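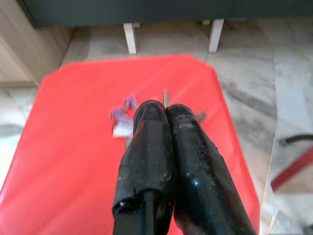

Figure 1. Wrist camera view with the fingertips together and a thin gray pin between them.

Unit 7: Grasp checks from the wrist camera

Reading before class: the Skedton driver notes, sections on gripper state and image topics. Bring your Unit 6 code, since the lab builds on it.

7.1 What the controller knows

At the end of a close command the gripper driver reports finger width, motor current and a stalled flag. For a thick part these are enough. If the width settles well above zero and the current is up, something is between the fingers.

Thin parts break this. The width reading for a pin can fall inside the noise of the reading for an empty grasp, and the current looks the same in both cases, because the fingers are pressing on something either way. The planner then lifts, moves and places with no idea whether it is carrying anything. We need a second source, and the wrist camera is already there.

7.2 Setting up the crop

The camera is fixed to the wrist, so closed fingertips land at nearly the same pixels every time. In Figure 1 they meet near the middle of the image. We crop a small window just past the tips and ignore the rest. Do this before any other processing. The marble floor has dark veins that an edge detector will happily return as lines, and none of them matter to the grasp.

The crop is stored in the Cestance config file under tip_window. Redo it whenever the camera mount or the finger coating is changed. A coating that has torn or bulged moves the apparent tip, and scuffs on black rubber show up as light specks that a plain brightness threshold will count as object.

7.3 The check

Inside the window:

Convert to a color space with hue separate from brightness.
Mask out the red background by hue.
Mask out the finger region with the saved template.
Keep connected regions that touch the tip line.
Accept if the largest one is long and narrow.

The fourth step does most of the work. Objects lying near the fingers, such as the purple and white one to the left in Figure 1, also survive the red mask. They should be rejected if they don't touch the line where the tips meet. Focus helps as a second cue — the near objects beside the tips are blurred — but don't depend on it alone.

Glare is the usual failure. A shiny surface gives washed-out patches with low saturation, where hue means very little. Gray metal has low saturation too. If your mask leaks, look at the saturation channel first.

7.4 Where it goes in the plan

Run the check twice, once after close and once after a short lift. The first can be fooled by a part that is merely standing behind the tips. After the lift the background has shifted in the image and a held part has not. Allow 800 ms after the lift before grabbing the second image. If the two results disagree, return UNKNOWN and let the planner choose a new view. Do not average them.

Lab 7

Starter code is in the Abugri folder, along with a log of 2951 labeled crops. Hold out whole runs for testing. Neighboring crops from one run are almost copies, and a random split will give you a score you can't trust.

Turn in your check function, a table of errors by type, and a paragraph on your worst false accept. Questions on the log format go to Shadi Atallah.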